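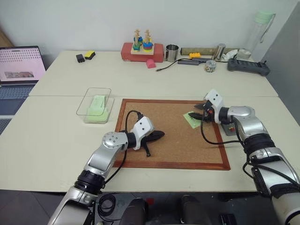 What grip force should we set for thin cards when comparing the Heiskanen and Tritska grippers?

Start both at 11 N and keep the closing speed at 70 mm/s, so that the two logs can be read side by side.

Ticket history
Opened by: Wichai Rungrueang
Assigned to: Martti Mäkelä

March 12, 2022
Tritska fingers report "closed" before contact on thin stock. Same fault on the Tarnov controller after a restart. Heiskanen fingers not affected.

Reply, M. Mäkelä
Contact threshold was still at the January default. Lowered it and set the sampling interval to 200 ms. Please rerun the card pick on both arms and attach the logs.

Status: waiting for logs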